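How a drawer works

A drawer is a box that slides in and out of a bigger box. You probably open six of them before school without thinking about it. One for socks, one for spoons, one for pencils.

The bigger box is called the case. It has a top, a bottom, a back and sides, but the front is left open so the drawer can come out.

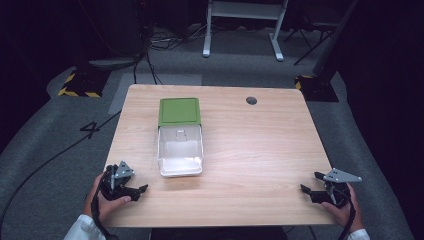 A small storage box with its drawer pulled partly out.

Look at the drawer in the picture. It is made of plastic you can partly see through, and the lid is green. The drawer is empty, so it would be light to move.

When you pull a drawer, it rubs against the case. This rubbing is called friction. Smooth plastic makes only a little friction, so a small drawer will slide with a gentle pull. A wooden drawer full of jumpers makes much more. Big drawers often have metal runners with tiny wheels or balls to help them along.

Pull from the middle if you can. If you pull hard on one corner, the drawer twists and gets stuck. Push it back a little, straighten it and try again.

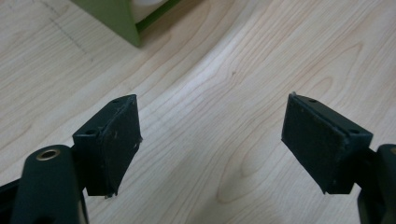
Paraskevi Sotiropoulos
Children's writer, Pollomside

Wood has lines in it called grain. On this tabletop the lines are long and wavy, and some of them make loops. They come from the way the tree grew.

Try it yourself: put 2 coins in an empty matchbox and slide it open. Now fill it with coins. Which is harder to pull?

More in How Things Work
Why do lids fit?
What is a hinge?
How a zip closes
Wheels and rollers
64 things made of wood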